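Home Guides Spares Forum Contact

Search this site Enter part number Go

Plitgate dehumidifier – owner's guide, section 3: Placing and first use

March 26, 2018

The maker's leaflet says the Plitgate can go "anywhere in the home". I would take that with a pinch of salt. It draws air in at the back and blows it out at the top, so a corner behind a sofa is about the worst spot you could pick.

1. Stand the unit upright and leave it for a few hours before plugging it in. If it came on its side in a van, leave it overnight.

2. Keep a gap behind it. The leaflet asks for 194 mm. More does no harm.

3. Push the tank fully home until the red light goes out. If the light stays on, the float has stuck. Take the tank out, free the float with a finger and try again.

4. Close the windows and outside doors. You cannot dry the whole of Fludwood.

5. Set the dial to 3 and leave it there for the first two days.

Note: The built-in humidity display is not much use. It reads the air right next to a warm machine. Nermina Leka tried hers against a cheap dial gauge on the far wall and the two never agreed. Go by the gauge.

Caution: Do not run the unit from an extension lead that is still wound on its reel. The label gives 460 watts, and a coiled lead can overheat.

Caution: Switch off and unplug before taking the filter out.

Using laundry mode

6. Hang the washing on an airer near the top outlet, but never over it.

7. Turn the fan to high and shut the door of the room.

Note: "Dry clothes in two hours" is printed on the box. Perhaps it is true of socks. In January, a full airer in my back bedroom took most of the night, and I emptied roughly 700 ml from the tank in the morning.

The hose

8. If you want the unit to drain by itself, fit the hose to the spout at the back and run it downhill all the way. Any rise will stop the flow, whatever the drawing in the leaflet shows.

9. Check for drips after an hour, and again the next day.

I have left out the scented Lindqvist tablets sold for the tank. Tamsin Kasprzak swears by them – I could smell no difference, and plain water and a cloth once a week keeps the tank clean enough.

Contact us © Grovow Guides Back to top

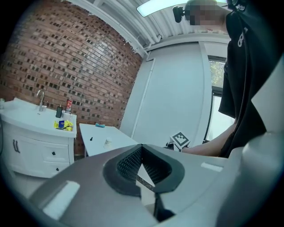
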